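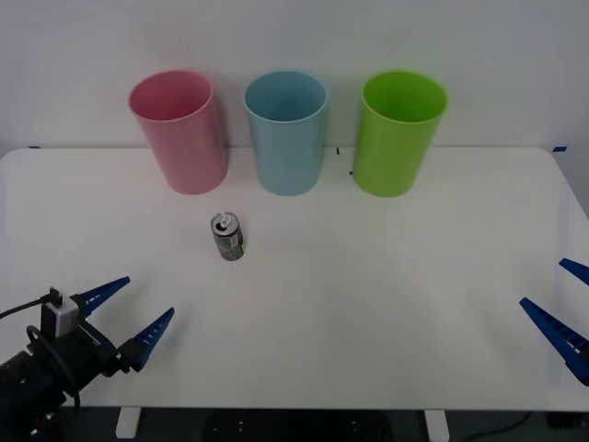
WODON, 2023-05-27

Home | Film | TV | Stage | People

Francine Friesen joins cast of "Cikham"

Print this page | E-mail this story

Francine Friesen has signed on for the second season of the family drama "Cikham," the production company Ustanier said in a short statement Friday night. She will play Doreen Vail, a retired court clerk who moves back to the lake town where the series is set and buys the house next door to her former husband.

The former husband is played by Prakash Kaimal, who has been with the show from the first episode. The two actors have worked together once before, in a stage comedy at the Sundaram Theater in 2000. That production closed after 14 performances.

"We had a good time and the audience was small," Kaimal said by phone. "I remember Francine learned the whole second act over a weekend when they rewrote it. I was still carrying pages in my pocket on opening night."

Friesen will appear in eight of the ten new episodes. Her last regular television part was the school principal in a comedy that ended two years ago. Since then she has mostly done stage work and recorded audiobooks, and she spent part of January directing a student play.

She said she took the part after reading two scripts. "Doreen is rude to people in a way I enjoy," she said. "She isn't there to be forgiven."
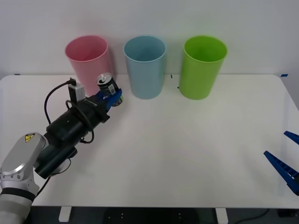 Ustanier is also changing the look of the series. The gray lake photograph used to promote the first season has been dropped, and the new poster is a drawing of the town's main street with three wide stripes behind it. They run pink, light blue and lime green, the same order as the cups from left to right, and the green is the strongest color on the poster as well. Kaimal said he had seen a draft and liked it better than the old one, which had his face on it.

Filming starts in Wodon next month and is expected to take 14 weeks. The street scenes will be shot on the north side of town, and the court interiors will be built indoors. The company has hired 137 people for the season and is still looking for over 30 extras, mostly older adults and teenagers. No acting experience is needed. Applicants should be free on weekdays and should not cut or color their hair once they have been picked.

The first season was written by a single writer. The new one has a staff of four, and the story has been extended to follow the younger daughter, who left for college in the last episode. Her part has been recast, but the company did not give the name of the new actress.

Kaimal is under contract for one more season after this one. Friesen's agreement covers the second season only. An air date has not been set.

Share 30 | Comments (2)

Print this page | E-mail this story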